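Stop Making Me Download an App to Sit Down and Eat

Posted in Opinion
2022-11-24

Quick one today because there's a turkey situation at my house and I have been told to be off the computer by noon. But this has been bugging me since Saturday and if I don't get it down now I'll just bore my relatives with it instead.

Lunch. Downtown Ellden. New place, nice windows, took over the old shoe repair. We sit. No menu. No one comes. After a while my sister-in-law Beverley Hulme spots a square code sticker on the corner of the table and says oh, it's one of those.

One of those.

So out come the phones. Mine is at 8 percent. The code goes to a page and the page wants me to get the app. The app wants my email, my birthday, my location, and permission to tell me things. I don't want to be told things. I want soup. Beverley doesn't do apps, she has a phone that folds and she's happy with it, so now I'm reading the whole menu out loud across the table like it's story hour, scrolling with my thumb, losing my place, going back up. "What was the second sandwich." I don't know, Beverley, it's gone, it's under the drinks now.

We left. Walked two blocks and had eggs at the counter at Sowerby's where the menu is a laminated sheet with syrup on it. Perfect menu. You can see all of it at once. You can point.

That's really my whole argument but I've got space to fill so here goes.

A paper menu is a shared thing. Four people lean over two of them and somebody says ooh and somebody else says what, where, and a finger comes down. Half of what I've ever ordered in my life I ordered because of someone else's finger. With phones everybody goes quiet. Heads down, all of us, at the exact moment of the meal when you're supposed to be looking up and arguing over whether to split the onion rings. I watched a family of five do it last month, grandparents included. Grandpa had given up and was reading the back of a ketchup packet.

Yes I know why it started. Nobody wanted to touch anything in 2020 and fair enough, I wiped down my cereal boxes like everyone else. I was grateful for the codes then. I scanned them in parking lots. But that was a emergency measure and the emergency measure has moved in and put its feet on the couch. I've asked a few owners why they keep it and none of them says germs any more. They say printing. They say staff.

Staff I have sympathy for. Ryan Garside runs the lunch place over in Iltwood, the one by the feed store, and he's told me flat out he can't find people. He had a sign in the window from January right through summer. One server on a Friday night, for the whole floor. He put the codes in and the orders go straight to the kitchen and the one server just carries plates. He said it saved him. I believe him. I'm not going to sit here with my free weekends and tell a man who gets up at four how to run his business.

But I'll tell you what else he did, he kept a stack of paper ones by the register. Plain copies, black and white, stapled. You ask, you get one. Costs him next to nothing. When I go in there I see plenty of them out on tables, and not only in front of white hair either. Teenagers! Teenagers with a paper menu, passing it around.

So it can be both. I'm not asking for the codes to be ripped up. Scan away if you like scanning. I'm asking for a choice, and for the choice to be sitting there without me having to flag someone down and confess that I'm the kind of person who needs it.

Because that's the part that gets under my skin. The asking. The little look. "Oh, do you not have a smartphone?" I do have one. It's in my bag. I'd like it to stay there. My neighbor has a tremor and can't hold a phone steady enough to scan anything, and she has quit going to two restaurants she loved over it. She won't ask. She's eighty-one and proud and she'd rather stay home with a can of chili. Nobody at either place knows they lost her. It doesn't show up on the app.

And the data, don't get me started. OK I'm started. The soup place used something called Pleren, which I'd never heard of, and since I was waiting for Beverley to come back from the restroom anyway I looked at the terms. I copied them into a word counter when I got home because I'm like that. 1,666 words. To look at a list of sandwiches. Somewhere in the middle I agreed that they could remember what I looked at and for how long. I lingered over the pot pie. That's between me and the pot pie.

I've had three emails from them already. I didn't even eat!

Now the prices. With paper you knew when prices went up because they had to reprint, or they put a tiny white sticker over the old number and you could pick at it. There was some shame in it. On a screen a number can go from one thing to another between the time you sit and the time you order and who'd ever know. I'm not saying anyone around here does that. I'm saying the sticker was honest.

Tipping too. The screen asks for the tip before anything has come. Before water! What am I tipping on, the loading time? I put in the middle number like everybody does and then felt cross with the poor kid who brought the plates, who had nothing to do with it. This was a different place, not the soup one. It's everywhere now.

A reader wrote in after my parking meter column (which got more mail than anything I've done, you people have feelings on meters) and said I should accept that the world moves on and it's generational. Maybe. I'm 58. I bank on my phone, I do my taxes on it, I send my son pictures of the dog. I'm not scared of the thing. I just don't see why every single object has to go through it. There's a kind of errand where the phone helps and a kind where it just stands in the doorway. Finding a restaurant in a town I don't know, helps. Reading the word "meatloaf," doorway.

And the tables have got so bare. Have you noticed? The menus went and then everything else went with them. The little stand with the pie of the day. The placemat with the ads for the muffler shop and the word search. Crayons. I used to read every word on a placemat as a kid, I knew the phone number of every insurance agent in the county. Things on a table give you something to fiddle with while you run out of conversation and then, usually, you find some more conversation. I like something standing up on a table. A jar, a card, whatever. Gives the place a face.

There's money arguments the other way, I'll give them that. Printing isn't free. A friend who does church bulletins told me what a run of 300 on decent card costs these days and I did whistle. But nobody needs 300 and nobody needs decent card. See Ryan and his stapler, above. A chalkboard would do me. A chalkboard on the wall that says soup, sandwich, pie, with the thing they've run out of crossed off. I'd drive to that. I'd drive to Iltwood and back for that, in snow.

What I'd like is for owners to try one thing. For one week put 2 paper menus on every table and leave the codes where they are. See which one people reach for. If it's the code then I'm wrong and I'll say so right here, I've done it before (the roundabout). And if you're a customer, ask for the paper. Ask nicely. Ask even if you don't need it, so the person at the next table who does need it hears somebody else go first. My neighbor would go back tomorrow if she heard that, I really think she would.

Beverley wants it on record that the eggs at Sowerby's were a little runny. I thought they were fine.

OK. Oven's beeping and I have to go peel things. Happy Thanksgiving to those of you eating at home where the menu is whatever my mother says it is. No column next week, back the one after, probably on leaf blowers unless somebody talks me out of it. Letters to the usual address, and please put your town on them, I had a lovely one on the meters with no name or town at all and I'd of liked to write back.

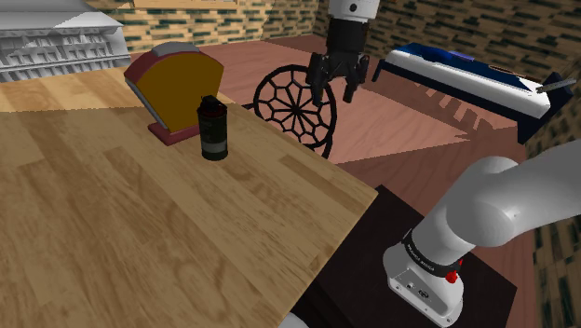 Something standing up on a table. Computer rendering.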